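Troleo cube shelving: two months in our spare room

My sister-in-law Kaisu moved out of a shared flat in February and gave us first refusal on her Troleo shelving unit. I said no, went home, measured the spare room and rang her back. Then I found she'd already promised it to Lempi Peltonen downstairs, so I ended up buying my own, new, like a mug.

I'd looked at the Mullon as well, and it's a nice thing, but the doors put me off (I lose anything that lives behind a door). The Troleo is open cubbies and that's your lot. I wanted it tall, white and up against the bedroom wall, and that's how it has stayed. 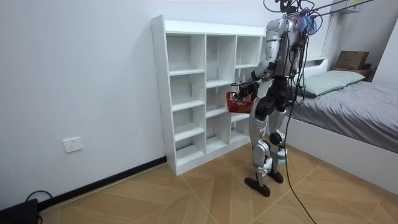
Putting it together

The panels slot into each other, which sounds easy and mostly is. It took me 2 evenings, one of them wasted because I'd put a divider in upside down and didn't spot it until the next shelf wouldn't go in. The instructions are all drawings, very small ones, and I'd have paid extra for a few words. Get someone to hold the far end! Ekow came round and did it in return for soup.

Do use the wall fixing. Ours didn't sit quite straight until I'd done it up properly, and the old floors in this building lean towards the window.

Living with it

I love it more than I expected to. Jumpers fit folded in half, paperbacks go two deep, and big atlases have to lie flat. The white does show dust, so I go over it with a damp cloth when I remember – not often. My one real grumble is the holes in the panels, which I keep meaning to get little caps for.

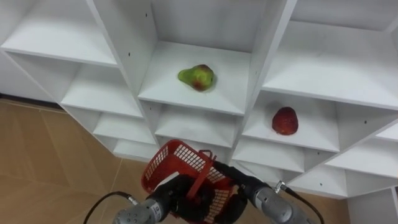
The cubbies from above, holes and all.

Would I buy it again? Yes, though I'd ask Kaisu faster.

Posted 04/03/2024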